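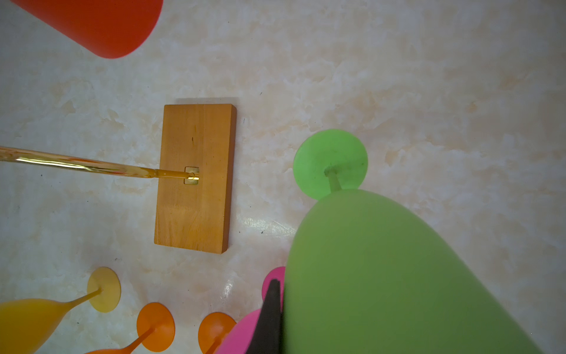 The Small Check Comes Back

For years the Figueiredo Fund in Trirndale courted donors who could pay for a roof. Last October it tried the other kind. A plain letter went to 3571 households, asking for $31 and promising no gala, no tote bag and no lunch.

Replies came from 2995 of them, which startled the board, a group not easily startled before dessert. Many enclosed notes. One wanted the money spent on "anything but a logo."

Humach, the town's other big charity, still prefers its dinners, at $2000 a table. Bevlow is copying the letter - typos included - and mails its own on 18th February.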